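Keeping an opened bottle going (and a few other drinks-cupboard habits)

Every June, when the evenings get long and people start dropping in, I end up with half bottles all over the kitchen. I used to push the cork back in, stand the bottle by the cooker and hope. Please don't do that! The warmth by the hob flattens a red faster than anything else I know, and a white fares worse still.

These days whatever is left goes straight into a smaller bottle. I keep a few clean screw-top halves under the sink, fill one right up to the neck so there's hardly any air left inside, and put it in the fridge, red or white. A red wants taking out again a good half hour before supper. My neighbour Yasuo Hoshino swears by a little pump stopper instead, and I will admit his Kinoshita plum wine keeps beautifully (though I suspect the sugar has a lot to do with it).

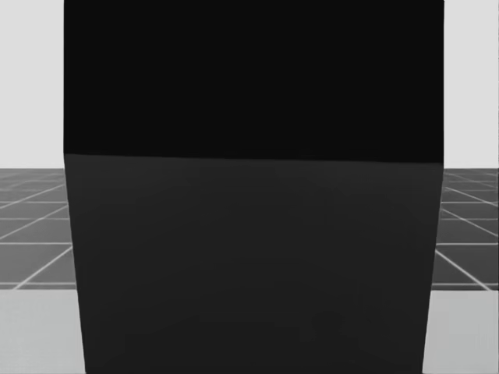
Dark and upright, very close to.

Bottles with a proper cork should lie on their sides if you mean to keep them longer than a few months. Screw caps can stand. Vermouth and sherry can stand too, but once they're opened they belong in the fridge door, and I write the month on a bit of masking tape round the neck – otherwise you find one at the back two summers later and wonder.

Now, cooking with leftovers. Anything that has gone a bit tired but still smells pleasant can be poured into an ice cube tray, frozen and tipped into a bag. I drop 2 cubes into the pan when I'm softening onions, let them bubble away to almost nothing, and then add whatever sauce or tin I have to hand. It does wonders for a plain tomato supper, and I find it far less wasteful than opening a new bottle for the sake of a splash.
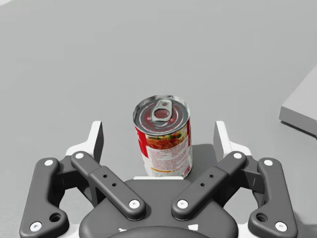

Cleaning a stained decanter

Put in a handful of uncooked rice, a spoonful of white vinegar and enough warm water to cover it, then swirl gently for a minute or two and rinse well. Skip the washing-up liquid, as the smell lingers in the neck for ages. Stand it upside down over a tall wooden spoon in a jug to drain, and leave it overnight if you can bear to. Mine still has a faint pink ring at the bottom from a christening, and I've grown rather fond of it.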